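# Contact labels drop out when hands are flat on dark flooring

**Project:** Watutine (hand contact from head-camera video)
**Component:** Onsri labeler, contact stage
**Status:** open, again
**Severity:** was "cosmetic" until I read the numbers 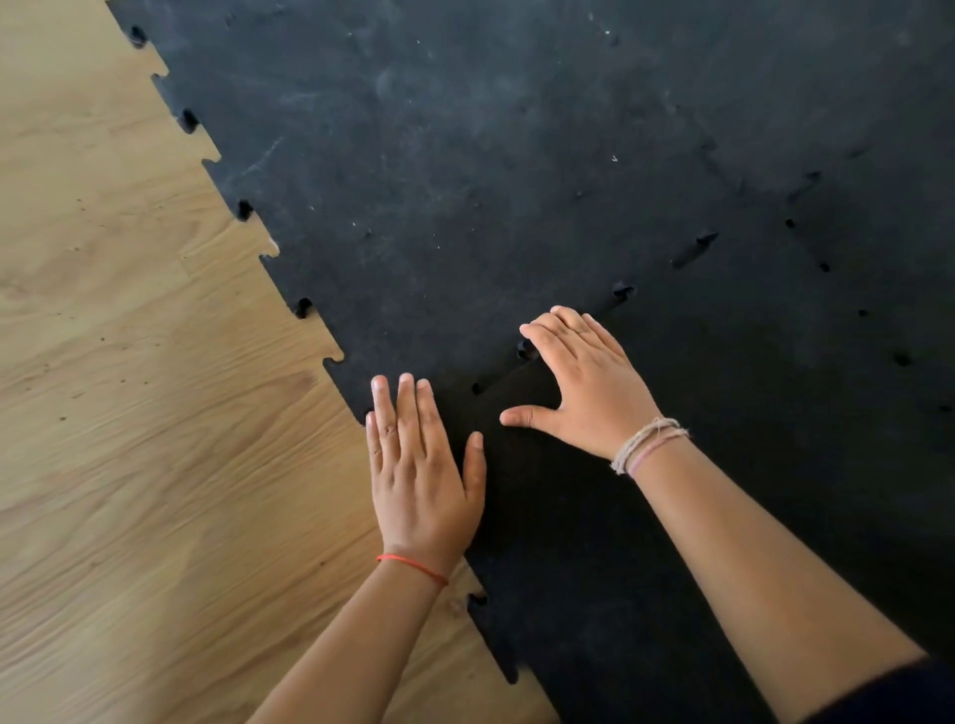
Onsri decides whether a hand is touching something by looking for the thin shadow under the fingers and watching it vanish. A fine method, and it did very well on tabletops, all of them pale, all of them chosen by us. On floor clips it reports "hovering" for hands that are plainly bearing weight. With both palms down on black rubber like this, there is very little shadow to find, and the labeler concludes that the person is levitating. The confidence score is excellent.

**Repro**

1. Load the floor subset (2,040 clips).
2. Run the contact stage with default settings.
3. Filter for `both_hands = hover` lasting over 6 seconds.
4. Get 117 clips of people defying gravity.

**Log**

*9:40* Raised the shadow gain. Levitation down. The dark sockets along the puzzle edge are now classed as fingertips. Reverted.

*10:15* Masked everything outside the hand box. Phantom fingertips gone, except where a socket sits close to a real hand, so the mask lets it in. Of course it does.

*11:30* Swapped in the Brostine depth estimator. It puts the mat slightly below the wood. Reverted, with feeling.

*1:20* Dropped the shadow cue for dark surfaces and used wrist motion instead: if the hand stays put while the head moves, call it contact. Down to 11 bad clips. The string bracelets give the tracker something to hold on to at the wrist, so I don't trust this result until it's rerun on bare wrists.

*2:05* Reran the tabletop set with the wrist cue on. Almost no change.

**To do**

- Bare-wrist rerun before anybody puts the new number on a slide
- Hand-check the 11 leftovers
- Change the README line that says "works on any surface"

Leaving the ticket open. Please don't close it as a duplicate of the glove one.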